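Zallton toy library will stay open on Saturday mornings after all, following a petition that drew 1,284 signatures in a town where the bypass consultation managed 300.

The council had planned to close the Lulberg Road branch in December and save £2,000 a year - a sum it recently spent on a new sign for the car park.
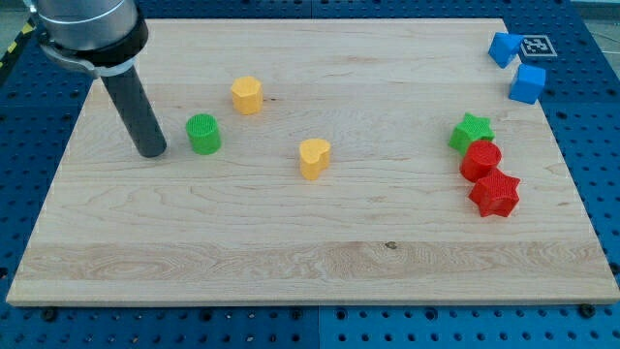 Members can still borrow 2 toys at a time, and fines remain at a level most four-year-olds can meet. The stock runs from jigsaws to plain shapes such as a yellow heart and a green cylinder, which have outlasted several council leaders.

"We were told demand was falling," said Intan Pelupessy, who runs the branch. "There was a queue outside when they told us."

The council said it had always valued the service. It will review the matter again next year.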